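Home | Talks | Walking log | Recovery notes | Contact

Walking Back In – speaker notes
Itley Hill Walkers, Sunday evening talk

Opening

Thank people for coming. Say who the talk is for: anyone getting back on the hills after surgery, illness or a long stretch at a desk.

Give the short version of my own story. Knee operation in May. Nine weeks before I walked farther than the mailbox. I was angry for most of that time and not very good company. Don't dwell on it – two minutes at most.

Then say I'm not a doctor or a physical therapist. What I have is a notebook and a lot of slow miles.

1. The first walks

My first proper outing was 602 steps. I wrote it down and felt foolish doing it. Read the notebook entry out loud: "Slow. Sat on wall. Came home."

Explain the rule I settled on. Same route every day for a week, then add one street. If the knee swelled overnight, go back to the last distance that didn't cause trouble. I broke this rule twice and lost several days each time.
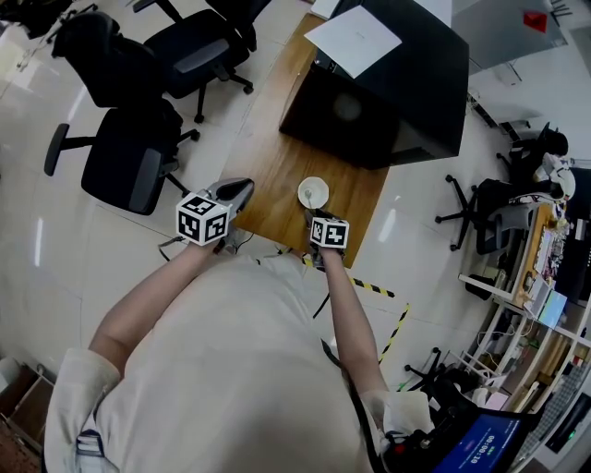
Talk about flat ground being harder than people expect. On a sidewalk every step is the same, and the same spot takes the load. Grass was easier on me once my balance came back. Ask if others found the same.

Mention poles. I had always thought of them as something for other people. Now I use two, set a little longer for going down.

2. The bad middle

Most of the audience will know this part. The early gains stop and nothing seems to change. My notebook has 106 entries and a good third of them are complaints.

Things that helped me:
– walking early, before I could argue with myself
– leaving the phone at home on short loops
– telling one person where I was going, so I had to go

Something that didn't help: looking at old photos from the Thoroddsen traverse and working out how long it would take me now.

Pause here for water. Ask for questions if the room is quiet. 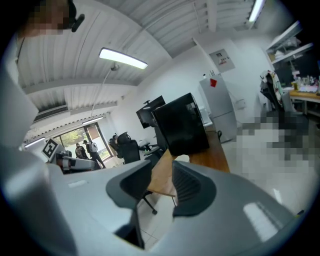 3. Going up Mistisum

Mistisum is 3,085 feet. Before the operation I would have called it a morning out. This time it took the whole day, with a long stop at the Flernumus shelter for soup.

Describe the last stretch. Loose rock, wind from the left, nothing to see until the top. I cried a bit at the summit and then ate a sandwich.

Spend longer on the way down, as that's where the knee gave me trouble. Short steps, poles ahead, stop before it hurts. I was stiff for four days and then fine.

4. Close

Hand out the route sheets for the flat loop at Itley. Remind people that the gate by the river sticks and needs a lift.

Questions. Stack the chairs on the way out.

Contact: use the form on the Talks page | © Walking Back In | Back to top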